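Search products, kits, spares
Search
Popular: fingers, fixtures, starter cell, cables

Tinari Teardown Kit for Desktop PCs

0 shares · 19 comments

I've been building and selling this kit out of our little shop for a while now, and the page it used to live on was three lines and a price, so let me do it properly this time. I'm Desta Adugna, I do the design and most of the packing at Unov, and if you call with a question you'll probably get me (or Kobe, who is nicer on the phone).

The Tinari kit is for people who already own a small arm and want it to do something useful with old desktop computers. You get the gripper fingers, the parts fixture, the mounting hardware for a slatted table, and our program library. You don't get the arm! I say that up front now, after a couple of very disappointed emails. If you need one, ask us and we'll tell you what we've had running here and what we haven't.

Most of our buyers are repair shops, refurbishers and college labs. Rawiri Rutherford runs a refurb business called Campos and he was the first person to put the kit through a full month of real work, back in January. He sent me a long list of complaints, bless him, and I'd say half of what's good about the current version came out of that list. The finger plates used to be smooth, for one thing. He hated that.

Price for the full kit is $2274, shipping extra. Fingers on their own are $101 a pair, and they're the part you'll wear out first, so plenty of people throw a second pair into the order.

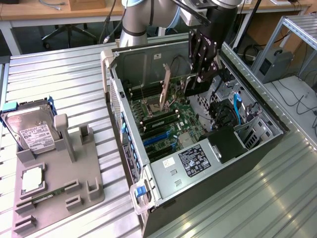
The fingers are what I get asked about most, so I'll start there. They're two dark metal pieces with slotted plates, and they bolt onto a regular parallel gripper. The slots let you slide the plates in or out and set how much finger sticks past the mount, and that matters when you're working down inside a case. Lay the tower on its side, open, and suddenly you're reaching between the drive cage and whatever's plugged into the board. An expansion card standing up in its slot, like the tan one, is a pretty good first job for a new setup. It's tall, it's easy to approach from above, and you'll find out fast whether your tilt angle is any good. Memory is harder. Start with cards, please.

The fixture is the other big piece. It's 3D printed, gray, and it gives every part a place to sit so the arm can find it again. There's a recess for a processor, a slot for a memory stick, and room at the back for a 3.5-inch hard drive, still in its caddy if you like. The holder blocks can be swapped around, and we send the print files too, so if your parts are an odd shape you can make your own block and not wait on me. Stijn Timmermans did exactly that for some laptop drives and mailed us the file, and it's in the library now. Thanks, Stijn!

Setup takes an afternoon if your table is already flat and bolted down. Bolt the fixture to the slats, run the touch-off program, teach your corner points, and try a dry run well above the case before you let it go any lower. Cables are where people get into trouble. A drive cable that curves up into the work area will catch on a finger sooner or later, and the programs have no idea it's there. Tuck it, tape it, or unplug it by hand first. We're working on something for this but I'm not going to promise a date.

Things it won't do: screws, side panels, and power supplies (too heavy for the fingers, don't try it). It also won't pick a processor out of a socket with the bracket still closed. You open the bracket, the arm does the lift. I know that sounds like a small thing but a returned kit came back with a bent finger and I'm pretty sure that's how it got that way.

The library covers 9 board layouts at the moment. If yours isn't one of them, send me a straight-down photo with a ruler lying next to the board and I'll tell you which layout is closest. Ruben Mertens handles the software side and he's quick with fixes, especially if you email in the morning.

We sell through our own site and through Stomilmont, same price both places. Stomilmont carries the fingers and the full kit but not the loose holder blocks, so order those from us. Lead time on a full kit is some 19 days, mostly printing. Fingers ship from the shelf.

Share this product
19 comments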